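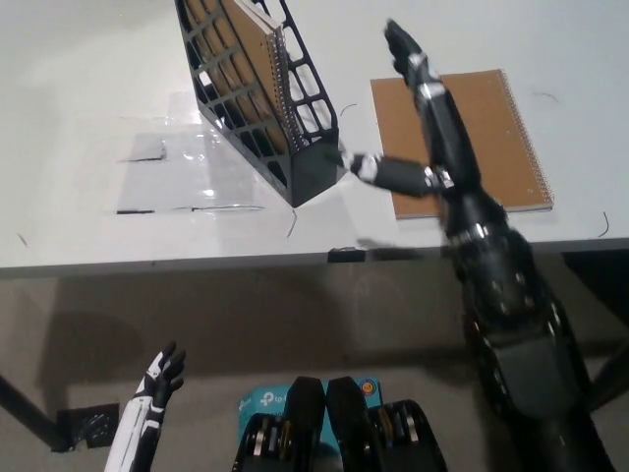 Right arm is dropping into fault on the notebook task again and I'm out of ideas. Setup is a humanoid standing at a table, and all it has to do is take a spiral notebook out of a magazine file and lay it down. The left arm does its half without complaining. The right one goes in, gets a finger on the file, starts to close on the notebook, and then maybe one time in 10 the wrist goes limp and the whole forearm sags onto the table. There's a second notebook lying flat beside the file, right under where the arm crosses, so so far it has had something to land on, but I'm not counting on cardboard as a safety system! Log says overcurrent on the wrist joint, then a comms timeout right behind it. Controller is the Plamau one, stock firmware. Anybody seen this?

Posted by coilbound, Wednesday

gantry_goblin wrote:
Which comes first in the log, the overcurrent or the timeout? People mix these up constantly because the viewer sorts by severity unless you tell it to sort by time. If the timeout is really first then your overcurrent is just the joint trying to catch up when the bus comes back.

coilbound wrote:
Ugh. I had it sorted by severity. Switched it over and the overcurrent is still first, by 30 milliseconds. So I think it's real current. Good catch though, I didn't know it did that.

mossy_relay wrote:
My money is on the wire coil. We did binders and spiral books at Urkdale for most of a year and those coils hook on everything. Fingertip slides into the spiral, hand tries to close, the book is pinned against the wall of the file, and now the wrist is pulling against the file and the book together. Of course it trips. Turn the file around so the coil faces away from the hand.

gantry_goblin wrote:
Disagree, sorry. A snagged coil would give you a slow ramp on the finger motors before the wrist ever noticed. OP, do the fingers show anything?

coilbound wrote:
Fingers look boring. Little bump at contact and that's it. But the snag thing isn't crazy either, so have a look at how it goes in: 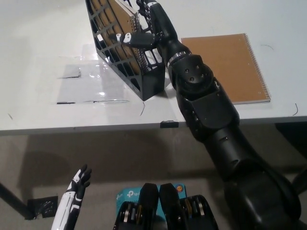

Right hand around the notebook, finger on the coil side.

coilbound wrote:
(Hit post too early.) So the one finger really is touching the coil there, and mossy could be right that it matters. What I can't square is that it has also faulted on the way in, before it had hold of anything. Twice, I think? I wasn't writing it down at first, which I regret.

mossy_relay wrote:
OK, the way-in faults hurt my theory. I still say turn the file around, it costs you nothing.

senthil_s wrote:
Senthil Shenoy here, I look after the arms at Keletti. Before anybody turns anything around, can we talk about the limp part? A wrist fault should hold position or come down slowly. If it just lets go, your fault response is set to torque off, and that's the thing I'd fix today. Doesn't matter so much over a notebook. Matters a lot if somebody has a hand under there resetting the book.

coilbound wrote:
Yeah... I've been resetting the book by hand between tries. With the arm live. I know.

senthil_s wrote:
Please stop doing that. Park it, hit the stop, then reach in. It adds maybe 5 seconds.

gantry_goblin wrote:
Strongly agree with Senthil and I'll be less polite about it. A friend of mine cracked a knuckle in June under a "dead" arm. They're heavy.

tapioca_torque wrote:
Devil's advocate, torque off isn't always wrong. If the hand is tangled in something, holding position means it keeps squeezing. Our Nishimura arm came set to hold and it chewed up a perfectly good tote.

senthil_s wrote:
Fair, and that's why I'd pick the damped setting. It comes down like it's in syrup, and you can still push it off you.

mlazarevic wrote:
Mateja Lazarević, lurker mostly. I had almost this exact log last winter and it was the cable through the forearm. It got pinched when the wrist rolled past a certain angle with the elbow bent, and the insulation was rubbed through on one side. Short, overcurrent, then the bus drops. It would also explain why it happens both with and without the book in hand. Try this: no notebook, no file, arm well above the table, roll the wrist slowly end to end with the elbow where it is during the grasp. Note the angle if it trips.

coilbound wrote:
Oh that is annoyingly plausible. Switched to damped, stopped sticking my hands in, cleared the table and ran the roll test. Did 120 sweeps. It tripped four times, always within a couple of degrees of the same spot, and nothing was anywhere near the hand. It came down slow too, so that part works.

mossy_relay wrote:
Well, there goes my coil. Turn the file around anyway!!

mlazarevic wrote:
Power it off completely before you open the forearm. Mine had the bad spot on the inside of the bend, where you can't see it until the cable is out of the clip.

coilbound wrote:
Cover comes off tomorrow morning. I'll post what the cable looks like. Robot stays off until then.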